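Which plates we kept

2022-07-29

I said in the last post that I would write up the crockery once it was sorted, and it is now mostly sorted, so this is that post. It is long and it is about plates. If you came for the shelving, that will be the next one.

The background, for anyone new, is that we moved to a smaller kitchen in October and brought everything with us. There was no time to go through it before the move, so the whole lot was wrapped in newspaper and put into boxes, and the boxes went into the spare room. We unpacked enough to eat from and left the rest. By spring I knew which boxes I had never opened, and by early summer I was tired of walking round them.

The new kitchen has one wall cupboard that is any use for crockery and one low cupboard that is too deep. The wall cupboard has three shelves. The top one I can only reach on tiptoe, so it is no good for anything heavy. In practice that means two shelves for everything we eat off, including bowls and mugs. In the old flat we had a dresser as well as cupboards, and you don't notice how much you own when there is a dresser to put it on.

I started with the everyday plates, as I expected them to be easy. They are the plain white Jodby ones we bought when we first lived together, with a few added later when some got broken. The later ones are not quite the same. The rim is a little wider and they sit a few millimetres higher in the stack, which makes the whole pile lean if you put them in the wrong order. I had got used to this and used to sort them without thinking when I emptied the dishwasher. Looking at them all out on a table, I decided I would like to stop doing that. The old ones stayed and the wider ones went into the charity box.

I should say how I did the sorting, because my first attempt was a mess. I tried to do it in the kitchen, on the worktop, with the boxes on the floor. There wasn't room to put anything down, so I kept picking things up and putting them back in the box they had come out of. I gave up after an hour. The second time I used long white tables and put out very little at once. A plain surface is a great help with this. You can see the colour of a glaze properly, and you can see whether a dish rocks when you press the corner. On our kitchen worktop, which is a speckled brown, everything looks more or less all right.

The other thing that helped was looking at a dish on its own with nothing near it. A dish in a stack is just part of the stack. Put down by itself, you have to decide whether you like it.

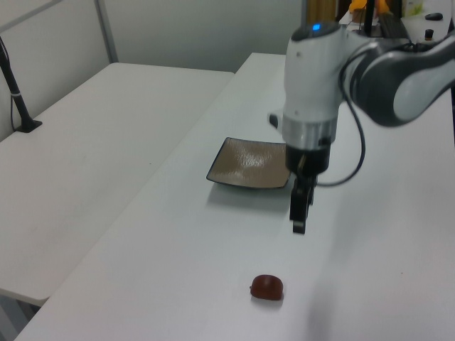

The square dishes were the part I had been putting off. They are Vamano, from a shop that closed years ago, and I have always been fond of them. They are shallow, with a dark blue rim and a beige-brown glaze in the middle that is very shiny. Food looks good in them. I have used them for olives, for sliced tomatoes, for biscuits when people come round, and for keys when they were in the hall of the old flat.

The trouble is that square dishes don't store well. Two of them side by side take up the full depth of the shelf, and the corners catch on whatever is next to them. They can't go in the dishwasher rack without blocking the row in front. I have also chipped one on the tap, because when you turn a square dish over in the sink the corner is always further out than you think.

I had them down as leaving. I then used one every day for a week to see whether I would miss it, which is a test I have started doing with most things I can't decide about. I put it out in the morning and used it for whatever came up. It held toast (badly, the toast hung over), a cut peach, the ends of a cheese, some cherries, and a chopped salad for one. At the end of the week I decided it had earned its place, but that I only needed one or two of them and not the full set. The chipped one went in the bin. Two stayed, and the others went to a relative who has a much larger kitchen and had asked for them more than once.

They now live upright in the low cupboard, in a wire file rack of the sort you would use for letters. I tried a proper plate rack first but the slots were too narrow for anything with a raised edge. The file rack cost 299 pence from a stationer's bargain bin, which was how the label was written, and I have kept the label because I liked it.

Bowls were harder. We had far too many and they were all useful. There were the deep Giraldo ones for soup, the wide flat ones for pasta, some small ones for cereal, and then a great many very small ones that had come from all over the place: dip bowls, ramekins, pots that once had desserts in them. The glass dessert pots were the worst of it. Each one seemed too good to throw away, so we had never thrown one away.

I kept the soup bowls and the pasta bowls and got rid of the cereal ones, as we both eat cereal out of the soup bowls anyway. For the very small ones I set a limit, which was whatever would fit inside a single shoebox lid in one layer. That came to 12. The rest went to the recycling or the charity box depending on what they were made of. I have not wanted a ramekin since.

Mugs I will not go into at length. We are two people and we had a shelf and a half of mugs. We each chose five, so there are 10, and they fill half a shelf without stacking. There was some disagreement about one with a cracked handle. It is now a pen pot.

The serving dishes took the longest, mainly because they come out so rarely that it is hard to know whether you use them. The big oval Tudden platter comes out at Christmas and at no other time. It doesn't fit in any cupboard we have. I measured it twice hoping for a different answer. It has gone on top of the wall cupboard, flat against the wall, with a tea towel over it to keep off the grease. I know that things on top of cupboards get sticky, and I will have to wash the tea towel every so often, but I was not prepared to give it up.

A round salad bowl with a matching pair of servers went, and so did a cake stand that has been used once. I kept the old roasting tin with the dent. It isn't crockery but it was in the same box.

A few practical notes, since people asked about these last time.

Wash everything before deciding about it. Newspaper leaves a grey film on white glaze, and I nearly gave away a perfectly good plate because I thought it was stained. It came up clean with hot water and a little bicarbonate of soda.

Run a finger round every rim. I found small chips on plates that I would have said were fine, and the underside of the rim is the place to check.

Don't put cardboard between plates for long-term storage if the room is at all damp. Ours had gone soft and stuck to the glaze on a couple of them. Kitchen paper was better, and felt would be better still.

Write on the charity box what is in it and tape it up the same day. I left ours open for a week and took two things back out. One of them was a mistake and had to go in again.

As for the result, the wall cupboard now has plates and pasta bowls on the bottom shelf, soup bowls and mugs on the middle one, and light things like the jug and the colander on the top. I can get a plate out without lifting anything off it first. Emptying the dishwasher takes roughly half as long as it did. The low cupboard has the square dishes, the roasting tin and the baking trays, all stood on edge, and there is a gap at the back where the slow cooker may or may not end up.

Two boxes are still in the spare room. One is glasses and the other says "kitchen misc" on the side, and when I lift it, it rattles. I'll do the glasses first, after the shelving is up.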